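How I keep a sourdough starter going when I only bake twice a month

March 18, 2020

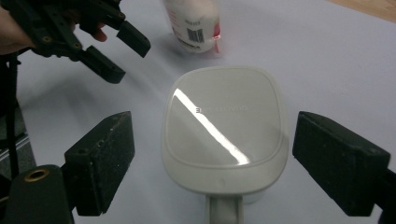

Duván Chambi wrote under my last bread post that he'd killed three starters in a row, that every guide he read wanted him to feed the thing twice a day like a newborn lamb, and could I please explain how a person with a job is meant to manage it. Fair question! I'd been meaning to write this up for ages, so Duván, it's for you, and for anybody else with a jar of grey sludge at the back of the fridge.

First of all, you probably haven't killed it. I left mine alone for most of December once while we were away at my sister's, and when I got back it had a layer of dark liquid on top and smelled like nail varnish remover. I poured the liquid off, fed what was left, and after a few days it was back to doubling. It's flour and water with a lot of hungry little things living in it, and they can put up with a fair bit of neglect. What they can't put up with is mould. If you see pink or orange streaks, or anything fuzzy, bin the lot and start again. Don't scrape round it.

What you need

Strong white flour, or half white and half wholemeal
Tap water (mine is very hard and it has never mattered)
A jar or tub with a lid that can sit on loosely
Scales
A rubber band, if your jar is see-through

I know some people do it all by spoonfuls and good luck to them, but flour packs down differently every time you scoop it and you end up with wallpaper paste one week and soup the next. Scales cost very little. Mine are old and slightly sticky and they work.

The small starter trick

Most of the trouble people have comes from keeping far too much of it. The first recipe I followed had me feeding a great bucket of the stuff and throwing away what felt like half a bag of flour every week, which made me cross, and then I'd put off feeding it because I was cross, and then it went off. So now I keep a tiny one. In the fridge, between bakes, there are only a couple of spoonfuls in the bottom of the jar. It looks pathetic. It's plenty.

When I want to bake, I build it up, and I only build what the recipe asks for plus a bit over. My usual loaf uses 100 g of starter, so here's how that goes.

The evening before, take the jar out of the fridge and weigh 15 g of the old starter into a clean jar. Add 50 g of flour and 50 g of water, stir until you can't see any dry bits, and scrape down the sides. Put the rubber band round the jar at the level of the mixture so you can see how far it climbs. Lid on loosely. Leave it on the worktop overnight.

In the morning it should have doubled, or near enough, with bubbles all the way through and a slightly domed top. Use your 100 g in the dough. You'll have a scraping left over (some always clings to the jar, so don't expect the full 15 g back). Give that scraping a spoonful of flour and a spoonful of water, yes I know what I said about spoons, but for this bit it doesn't matter, and put it straight back in the fridge. Done until next time.

If your starter has been in the fridge for longer than two weeks, do the overnight feed twice, taking a small amount from the first one to make the second. It wakes up slowly and the first go is often a bit feeble. You can tell because it rises a little and then just sits there looking tired.

How warm is your kitchen?

This makes more difference than anything else, including the flour. My kitchen faces north and in winter it's miserable in there. I once waited 13 hours for a starter to come up. In August it'll do the same thing in four or five and then collapse before I've had breakfast. So don't go by the clock, go by the jar.

If your house is cold, use slightly warm water for the feed (warm like a baby's bath, no hotter) and put the jar in the oven with just the light on. Put a note on the oven door. I mean it. I have preheated the oven with a jar inside and I don't want to talk about it any more than that.

In hot weather, use cold water and less old starter, say a teaspoon of it. It has more food to work through so it takes longer to peak, and you get to sleep in.

Is it ready?

People will tell you to drop a blob in water and see whether it floats. It's a reasonable test for a thick white starter but a wholemeal one can sink even when it's perfectly lively, and I spent months thinking mine was no good because of it. I look at three things now: has it doubled, are there bubbles through the sides as well as on top, and does it smell pleasant, a bit like yoghurt or green apples. A sharp vinegary smell means it's past its best and wants another feed. It'll still make bread, mind you, just a sourer and flatter one.

What to do with the leftover bits

With the small method there's hardly any, but now and then you'll have some spare. I keep a lidded tub in the fridge for it and add to it as I go. Once there's a decent amount I make crumpets, and those are the easiest thing in the world: the old starter, a pinch of salt, a pinch of sugar, half a teaspoon of bicarb stirred in at the last moment so it froths up, then into greased rings on a low heat until the tops are dry and full of holes. No extra flour at all. You can also thin it with milk and an egg for pancakes, or spread it out thin on baking paper with oil and rosemary and bake it until it snaps.

Don't put raw starter down the sink, by the way. It sets like cement in the bend of the pipe. Scrape it into the compost or the bin and rinse the jar with cold water first, as hot water turns the flour to glue.

A backup, just in case

Spread a thin smear of lively starter on baking paper, let it dry out completely for a day or two until it flakes, then crumble it into an envelope or a small airtight tub and put it in a cupboard. It keeps for months. To bring it back, soak a teaspoon of flakes in a tablespoon of water until soft, stir in a tablespoon of flour, and feed it every day until it's doubling again, usually within the week. I've posted flakes to friends this way too. Write the date on it, and write what it is as well, or someone will find it and wonder.

Duván, if yours is still in the fridge, have a go at the double feed tonight before you give up on it. If it really has gone fuzzy, leave me a comment with your flour and how cold your kitchen gets, and I'll do the next post on starting one from scratch.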